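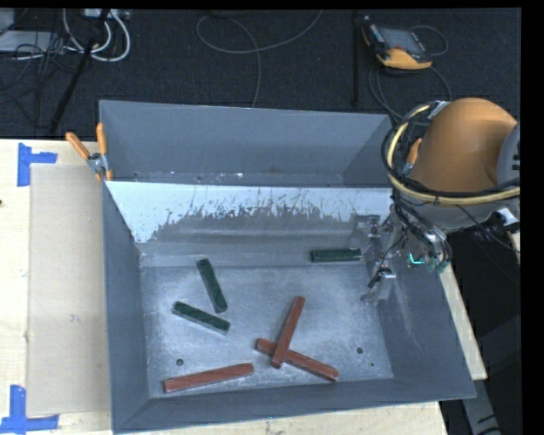
Lirnex Blechwanne mit Schräge im Test: Griff in die Kiste, zweiter Anlauf

Bewertung: vier von fünf Sternen

Gekauft habe ich die Wanne für eine kleine Übungszelle, in der ein Roboterarm Blöcke aus einer Kiste greifen soll. Vorher stand dort ein Kunststoffkasten, der bei jeder Berührung mit den Fingern nachgab und verrutschte. Die Blechwanne kostet 178 Euro ohne Versand. Für gebogenes Blech ist das viel Geld, für eine Zellenkomponente wenig.

Aufstellung

Geliefert wird nur die Wanne, ohne Füße, ohne Winkel, ohne Schrauben. Zwei Löcher im Boden sind vorhanden. Wer sie zum Festschrauben nutzen will, sollte bedenken, dass die Schraubenköpfe dann im Greifbereich liegen. Ich habe mich dagegen entschieden und die Wanne mit Federklemmen an den hinteren Ecken gesichert. Die Klemmen mit den orangefarbenen Griffen kosten im Baumarkt fast nichts und sind in Sekunden gelöst, wenn die Wanne zum Auswischen raus muss.

Klemmen sind natürlich keine Positionierung. Nach jedem Ausbau muss die Wanne wieder an dieselbe Stelle. Bei mir dient eine flache Platte links auf dem Tisch als Anschlag, ihre Ecken sind mit blauem Klebeband markiert. Liegt die Platte richtig, schiebt man die Wanne dagegen, setzt die Klemmen und fährt zur Kontrolle einen Punkt über der rechten Seitenwand an. Mit dem Handbediengerät dauert das sechs Minuten, wenn nichts nachgelernt werden muss.

Ein Kollege, Tanko Dauda, hat für seine Zelle zwei feste Anschlagwinkel auf den Tisch geschraubt. Das ist die sauberere Lösung. Bei mir wandert der Tisch aber zwischen zwei Aufgaben, deshalb bleibt es vorerst beim Klebeband.

Im Betrieb

Die hintere Schräge ist der Grund, warum ich dieses Modell genommen habe. Teile, die an der Rückwand landen, sollen nach unten auf den Boden rutschen. Das klappt meistens. Ein Block, der längs am Fuß der Schräge liegen bleibt, ist trotzdem unangenehm: Der Greifer kommt dort mit dem hinteren Finger dicht ans Blech. Ich habe den Greifwinkel für diese Zone gedreht und die Anfahrt verlangsamt, seither geht es.

Überkreuz liegende Blöcke sind kein Problem der Wanne, sie zeigen aber, ob der Boden eben ist. Er ist es. Der untere Block liegt satt auf und kippelt nicht, wenn der obere abgehoben wird.

Schwachpunkt ist die Oberfläche. Die helle Schicht auf der Schräge franst am unteren Rand aus, darunter kommt graues Blech mit Kratzern zum Vorschein. Mechanisch stört das nicht. Für die Bilderkennung ist der Übergang ärgerlich, weil die Streifen Kanten vorgaukeln können. Auch der blanke Boden spiegelt leicht. Ich habe die Belichtung heruntergesetzt und den Streifen maskiert. Eine durchgehend matte Ausführung wie an der Rückwand wäre mir lieber gewesen, die gibt es für diese Größe leider nicht.

Kabel und Schlauch

Noch ein Hinweis, der mit der Wanne nur indirekt zu tun hat. Die Seitenwände sind hoch genug, dass ein tief hängendes Kabel am Greifer dort scheuern kann. Vor dem ersten Automatiklauf also jeden Winkel der Kiste im Handbetrieb anfahren und auf das Leitungspaket achten, besonders beim Drehen der Hand. Der gelbliche Schlauch an meinem Arm ist robust, die dünnen Drähte am Greifer sind es weniger. Einen davon habe ich schon ersetzt. Seitdem prüfe ich jeden Sonntag die Kabelführung, wische den Boden trocken aus und sehe nach, ob die Klemmen noch stramm sitzen.

Stand nach 1689 Griffen

Verbogen ist nichts, die Ecken sind dicht, die Kanten waren von Anfang an ordentlich entgratet. An der rechten Innenwand gibt es wolkige Reibspuren, die sich nicht wegwischen lassen. Den Stern Abzug gibt es für die Beschichtung und die fehlenden Befestigungsmöglichkeiten außerhalb des Greifraums - zwei Laschen am Außenrand hätten gereicht. Für eine feste Zelle würde ich die Wanne wieder kaufen und gleich Anschlagwinkel dazu bestellen.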